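Culladeck: calibrating gripper width before you record

Quick one. Assumes Culladeck is installed and both hand grippers show up in the device list. If they don't, do the Usmani driver page first.

Why bother — width is half your action. If open/closed limits are off, the policy learns a grip that never quite closes. Did this to myself in March, threw out 34 episodes.

Step 1. Open the calibration tab, pick one gripper. Hold it over a plain bit of table, fingers wide open. Both pads have to be in view.
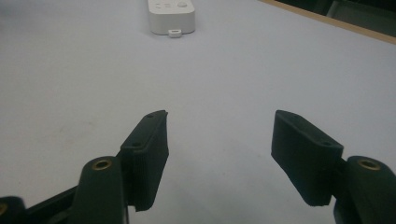 Can I reuse the limits from the other gripper?
Better not. Printed fingers vary, and a couple of screws turned differently will shift the zero. Takes a minute each.

Step 2. Hit Capture Open. Wait for 8 stable readings. Raw value on mine sits at 514, yours will be different, fine.

Step 3. Close fully, nothing between the pads. Capture Closed. Dont squeeze hard — the pads flex and you get a fake minimum.

Step 4. Save, then repeat for the other side. Names matter: left.yaml and right.yaml. Swap them and the replay looks allmost right, which is worse.

Step 5. Test on a real task. Plug into a power strip is good, one gripper closed on the plug, other one open. You want two width traces that clearly disagree.

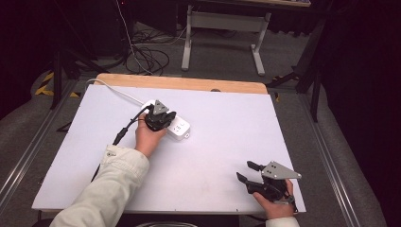
Step 6. Replay in Purier. Check the closed trace against the video. Flat line while the jaws are on the plug = good. Jitter = recapture closed. Lag over 400 ms = clock sync, not calibration, so restart the recorder.

Step 7. Export to Lendirico. Tick "normalize width" or it ships raw values and training goes nowhere.

Redo all of it after any finger swap.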